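Reviews > Robots > Two-arm kits

Pimero two-arm kit, after 4 weeks of use
By Ustyna Shevchuk

I bought the Pimero kit for our small workshop in Clukville. The price was 918 with the wrist cameras, or 759 without them. I took the cameras, and I would take them again.

For testing I use a toy sorting task: a blue bin, a toy horse and a few other small things. Both arms work over the same bin, so you see quickly if they disturb each other.
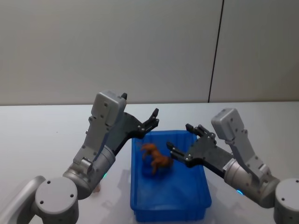

The fingers are narrow, and I like this very much for thin legs and similar shapes. For round things they are less good. A ball escapes easily, and I had to lower the closing speed before it went better. The manual gives this setting only one line, on page 11.

Setup took me one evening. The arms must stand at the same height, otherwise the calibration stops with an error that explains nothing. I wrote to the seller, Sanalia, and a Mr. Abdel Rahman answered on Thursday with a clear drawing. For the service I have only good words. 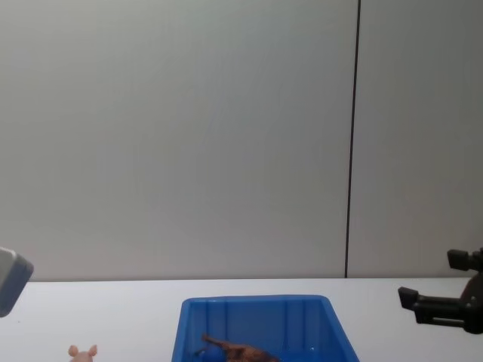

Cameras and software

The wrist view is sharp enough for my work. It comes tilted on the screen, and you can rotate it in the menu, but the program forgets the rotation after every restart. This is annoying.

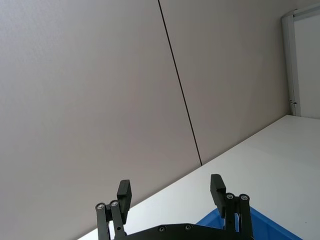
I would also like longer cables and a second set of finger pads in the box. The joints are quiet, and in all this time I did not need to tighten a screw. For a school or a small lab I recommend it, if somebody there has patience with the software.

Contact | Copyright Clukville Workshop Reviews | Back to top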